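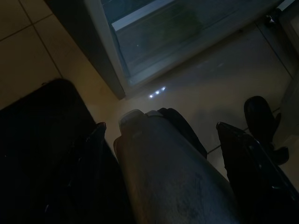

Kapitel 8
Die Beschaffung planen: Geräte, Raum und laufende Kosten

Lernziele

Nach der Arbeit mit diesem Kapitel können Sie
den Bedarf an einem Robotersystem aus den Aufgaben ableiten,
einmalige und laufende Kosten trennen,
den Platzbedarf an einem vorhandenen Arbeitsort aufnehmen,
Angebote von verschiedenen Lieferanten vergleichbar machen.

Vorausgesetzt werden die Begriffe Nutzlast, Reichweite und Wiederholgenauigkeit aus dem ersten Teil des Buches. Wer mit der Kostenrechnung noch keine Erfahrung hat, soll zuerst den Anhang B lesen.

8.1 Von der Aufgabe zum Gerät

Viele Beschaffungen beginnen mit einem Prospekt. Man sieht ein Gerät, es gefällt, und danach sucht man die Aufgabe dazu. In diesem Kapitel gehen wir den umgekehrten Weg. Am Anfang steht eine Liste der Tätigkeiten, die das System ausführen soll, und zwar so konkret wie möglich. Der Satz »Der Roboter soll in der Küche helfen« ist für eine Planung nicht brauchbar. Brauchbar ist zum Beispiel: »Der Roboter soll die Kühlschranktür öffnen, eine Schüssel vom Fachboden nehmen und sie auf der Arbeitsplatte abstellen.«

Aus einem solchen Satz kann man bereits mehrere Anforderungen ablesen. Die Tür verlangt eine bestimmte Zugkraft und einen freien Bereich, in den sie schwenken kann. Die Schüssel verlangt einen Greifer mit passender Öffnungsweite. Die Höhe der Fachböden bestimmt, in welchem Bereich der Arm sich senkrecht bewegen muss. Schließlich verlangt das Abstellen eine freie Fläche, und diese Fläche muss in der Reichweite liegen oder durch eine Fahrt erreichbar sein.

Als durchgehendes Beispiel verwenden wir die Lehrküche des Ausbildungszentrums Lustetholm. Das Zentrum wollte ein mobiles System mit zwei Armen anschaffen, um damit Aufgaben des Haushalts zu untersuchen. In der ersten Fassung der Tätigkeitsliste standen mehr als 17 Punkte. Einige davon waren doppelt, andere waren Wünsche ohne klares Ergebnis. Nach der Überarbeitung blieben 11 Tätigkeiten übrig, und jede bekam eine Priorität. Es ist wichtig, dass die gestrichenen Punkte mit einer kurzen Begründung aufbewahrt werden. Bei einer späteren Erweiterung kommen sie fast immer wieder auf den Tisch.

Zu jeder Tätigkeit gehört auch eine Liste der Gegenstände. In einem Kühlschrank stehen Dinge von sehr verschiedener Art nebeneinander: eine Keramikschüssel mit einem Apfel, ein Becher mit Henkel, eine Edelstahlschüssel mit Beeren, in der Tür eine Tafel Schokolade. Für den Einkauf bedeutet das, dass ein einziger Wert für die Nutzlast nicht genügt. Man muss auch fragen, ob der Greifer einen runden, glatten Rand sicher fassen kann, ob er eine weiche Verpackung nicht beschädigt und ob seine Finger zwischen zwei Fachböden noch genug Platz haben. Glänzende Flächen und Glas sind außerdem für manche Tiefenkameras schwierig. Diese Frage gehört in das Pflichtenheft, bevor der Sensor bestellt wird.

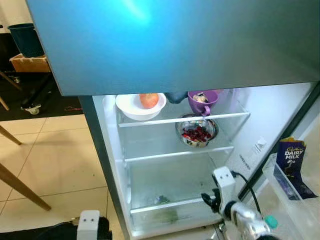
8.2 Den Arbeitsort aufnehmen

Der zweite Schritt ist die Aufnahme des Raumes. Sie soll im normalen Zustand gemacht werden, also ohne dass man vorher aufräumt. Ein leerer Grundriss zeigt nur Wände und feste Möbel. Im Alltag kommen bewegliche Dinge dazu, zum Beispiel Stühle, Fußmatten, Kartons, ein Eimer oder ein Kabel. Jedes von diesen Dingen kann die Fahrfläche kleiner machen.

Für die Aufnahme empfehlen wir ein Formular mit folgenden Angaben:

Bodenbelag und Übergänge, besonders Fugen, Schwellen und die Kanten von Matten
freie Breite der Wege, gemessen an der engsten Stelle
Schwenkbereich jeder Tür und jeder Schublade
Höhe der Arbeitsflächen und der Fachböden
Lage der Steckdosen und Verlauf der vorhandenen Leitungen
Beleuchtung am Tag und am Abend, auch im unteren Bereich der Möbel

Der letzte Punkt wird oft vergessen. Die Deckenlampe beleuchtet die Arbeitsplatte gut, aber der Boden vor einem Gerät kann im Schatten liegen. Wenn eine Kamera am Handgelenk montiert ist, arbeitet sie manchmal genau in diesem Bereich. Eine zusätzliche Leuchte kostet wenig, wenn man sie von Anfang an einplant. Wird sie erst nach der Inbetriebnahme bestellt, dann kommen Montage, Prüfung und eine neue Kalibrierung dazu.

Der Schwenkbereich der Türen wird am besten zweimal gezeichnet, einmal mit geschlossener und einmal mit ganz geöffneter Tür. Steht neben dem Kühlschrank ein Unterschrank mit Arbeitsplatte, so verdeckt die offene Tür einen Teil davon. Die Plattform muss in dieser Lage noch wenden können, und ein Mensch muss noch vorbeigehen können.

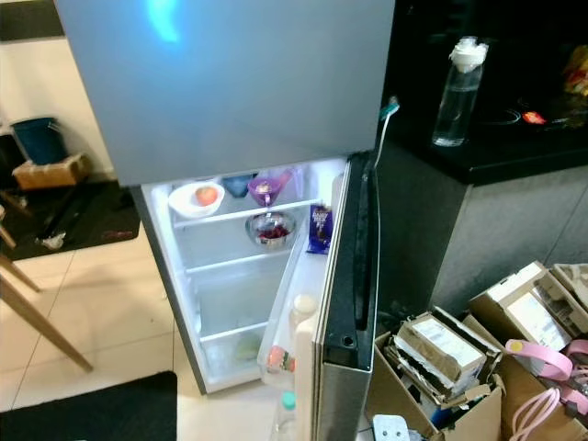 Abb. 8.1: Kühlschrank mit geöffneter unterer Tür, daneben die Arbeitsplatte und Kartons auf dem Fliesenboden.

8.3 Das Budget aufstellen

Der Kaufpreis eines Robotersystems ist leicht zu finden, er steht im Angebot. Schwieriger sind die Kosten, die darin nicht enthalten sind. Wir teilen das Budget deshalb in drei Gruppen.

Zur ersten Gruppe gehören die Anschaffungskosten. Das sind die Plattform, die Arme, die Greifer, die Kameras, der Rechner und die Ladestation, ferner Transport und Einbringung. Bei der Einbringung muss man die Breite der Türen und die Belastung des Aufzugs kennen.

Die zweite Gruppe enthält die Kosten der Einrichtung. Man rechnet hier die Anpassung des Raumes, die Sicherheitsbewertung, die Schulung des Personals und die Arbeitsstunden bis zum ersten stabilen Betrieb. Auch eigene Stunden sind Kosten. In vielen Anträgen fehlen sie, und das Budget sieht dadurch günstiger aus, als es ist.

In der dritten Gruppe stehen die laufenden Kosten: Wartung, Ersatzteile, Lizenzen, Versicherung, Strom und Verbrauchsmaterial. Greiferfinger sind Verschleißteile. Bei Versuchen mit Lebensmitteln muss man zusätzlich die Reinigung und den Ersatz der Lebensmittel rechnen. Der Betrag ist klein, aber er entsteht regelmäßig, und er braucht eine eigene Kostenstelle.

8.4 Zwei Angebote im Vergleich

Für die Lehrküche in Lustetholm lagen im September zwei Angebote vor. Die Firma Dallex bot ein vollständiges System mit dem Namen Trundier an, mit Wartungsvertrag und Schulung. Das Ingenieurbüro Macaraeg bot dagegen einzelne Komponenten an, die vor Ort zusammengebaut werden sollten. Der Kaufpreis war beim zweiten Angebot deutlich niedriger.

Ein direkter Vergleich war trotzdem nicht möglich. Im Angebot von Macaraeg fehlten die Schulung und die Ersatzfinger, und die Sicherheitsbewertung war als Aufgabe des Käufers genannt. Im Angebot von Dallex war die Lizenz für die Software zeitlich begrenzt, und die Verlängerung stand ohne Preis im Kleingedruckten. Beide Lieferanten mussten also nachfragen lassen und ihr Angebot ergänzen. Erst danach wurden die Werte in die Tabelle 8.2 eingetragen, und zwar in die gleichen drei Gruppen wie oben.

Beachten Sie beim Lesen der Tabelle auch die Lieferzeiten. Eine Komponente, die spät kommt, hält die ganze Inbetriebnahme auf, während die Miete für den Raum weiterläuft.

Aufgaben zum Einstieg

1. Wählen Sie einen Arbeitsort in Ihrem Betrieb oder zu Hause und beschreiben Sie eine Tätigkeit so, dass man daraus die nötige Reichweite ablesen kann.

2. Füllen Sie das Formular aus dem Abschnitt 8.2 für diesen Ort aus. Markieren Sie die Angaben, die sich im Laufe eines Tages ändern.

3. Ordnen Sie die folgenden Posten den Gruppen aus dem Abschnitt 8.3 zu: Ladestation, Haftpflichtversicherung, zusätzliche Leuchte, Ersatzfinger, Einweisung für neue Mitarbeiter. Bei welchem Posten sind zwei Antworten möglich?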